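About Ritcombe Packing

We pack pantry goods for small grocers from one unit on the Tremley road. Our customers mostly want bottles, jars and cans put together in mixed orders, 889 of them in a normal week.

Since January part of that sorting has been given over to robot arms, tried out in simulation first. The supplier, Semple, promised us lighter work and happier staff. We have seen lighter work. The bench team lift less and spend more of the day watching, and several of them find watching more tiring.
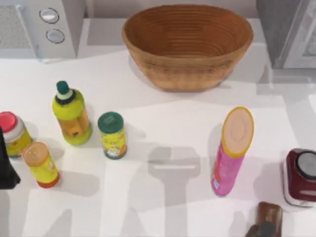 Has anyone lost their job to the arms?
Two people moved to dispatch and kept their pay, but we haven't replaced the last person who left, and we won't call that a coincidence.

Mixed orders with odd shapes are still packed by hand. We were told this would change within 180 days. It hasn't, and we have stopped planning as if it will. Our Drumau site stays fully manual, and staff there will be asked before any arm goes in.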